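Sorting out the snack shelves

I spent most of a February afternoon on the snack shelves at work and I want to write down how I set them up, partly so I remember and partly so Faisal Bukhari, who takes over the ordering next month, has something to read.

We have the black metal racking with the slotted posts and wooden boards. Elsa Riihimäki ordered it from Evimine when we moved floors. It's ordinary storage racking and it does the job. The boards sit on metal beams, and you change the height by lifting a beam out of the slots and dropping it in again lower down. Two people make this easier. I did it alone and skinned a knuckle.

Before, everything went up in the order it was unpacked. Crackers were next to oatmeal, granola bars were in three different spots, and the same flavor got ordered twice when we still had plenty. Salamatu Ametepe found a case of fig bars behind the paper towels that had gone out of date in the fall. We threw those out.

The first thing I did was take it all down and put it on the floor. I wiped the boards with dish soap and warm water and left them to dry while I ate lunch. Then I went through the dates. Anything with less than a month left went into a basket by the coffee machine with a sign that said "eat these first." The basket was half empty by 3 in the afternoon.

Bars went back up first. We buy more of those than anything else, and the boxes are small, so they disappear behind bigger things if you let them. I gave them the upper level.
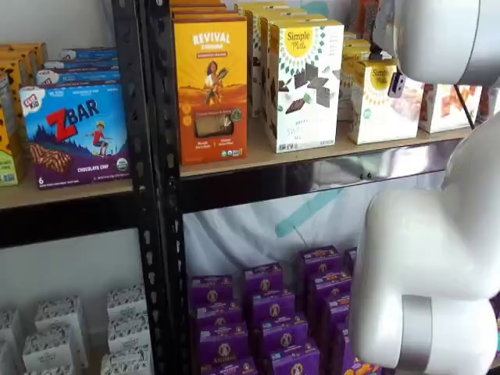 My rule for the bars is one brand per column, with the same kind behind it. If you take the front box, you should find another of the same behind it and not have to go digging. The kids' bars go on the left of the post and the others on the right. Zawadi Minja asked why we have kids' bars at all when there are no kids in the office. They are smaller and people like them. The Zbars in chocolate chip go faster than anything I've bought with "protein" on the label.

The Simple Mills ones I was less sure about. They cost more and I had them down as something to drop. Then I asked in the group chat and 9 people wrote back to say keep them, so they stay. I'm still going to order fewer.

Things I would do differently: measure before moving beams. I set one level by eye and the cracker boxes would not stand up under it, so everything had to come off again. If you have this kind of racking, take your tallest box, stand it on the board, and leave a hand's width over it. You need that space to reach in and get the box at the back.

I also tried labels on the front edge of the boards. I had a roll of the Ullico tape ones in my desk. They stuck to the metal fine but peeled off the wood within a day, and the tape left a gummy line I had to scrape with a ruler. Now I don't label by product. The box in front is the label.

Crackers went at the end of a board, next to bars and cookies. They are light and take up a lot of room, and the bags inside break up if the boxes are laid flat with things on top. So they stand upright in a row with the front facing out, like books.
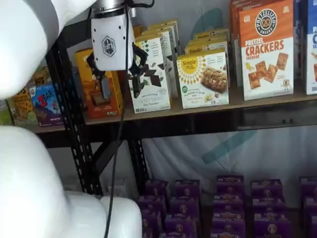 Bars, cookies and crackers, with the Pretzelized cheddar on the right.

The cheddar ones are Essam Hamdy's request. I had never bought them before. They are thin and very salty and I ate more of them than I planned to while doing this. I'll get them again, though I'd like to try another flavor alongside.

For the ordering I made a short list and taped it inside the supply closet door. When a column is down to its last box, write the name on the list. I look at it once a week and place one order. We used to order through Londard, but their minimum went up to $50 and we were padding the cart with things we didn't want to get there, so for now I drive to the store with the company card.

Still to do: the drinks. They are in their cardboard cases on the floor by the window, and the sun gets on them until noon. I'd like to have them on a bottom board where the weight makes sense, but that means another beam and another board. I asked Elsa to check whether Evimine still sells the same width. She's waiting to hear back.

Faisal, the spare beam clips are in the top drawer with the batteries. Don't let anyone throw them away.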